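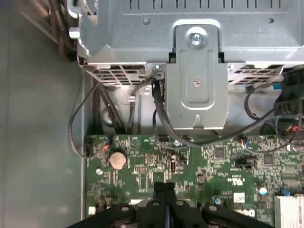 Gripper over the motherboard of an opened desktop computer, Milside.

Our delegation visited the Milside site in March to review the operating rules for robotic disassembly of used computers. Getutex, the host, has adopted a written procedure for the cell, named Cleduro.

Under the procedure, side panels are removed by hand and every unit is checked for residual voltage before the arm is enabled. Arm speed is limited to 20 millimeters per second inside a case. Contact force limits are tested after every 300 units and the results are kept for 3 years. 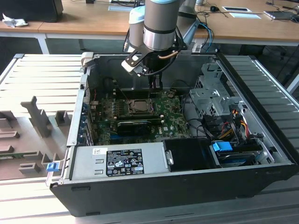

Gill asked whether the force limits should be tested more often when cases of mixed age are processed, and remarked that a written interval is of little use unless the operator may also stop the line early. The host agreed to add a stop clause to the next revision.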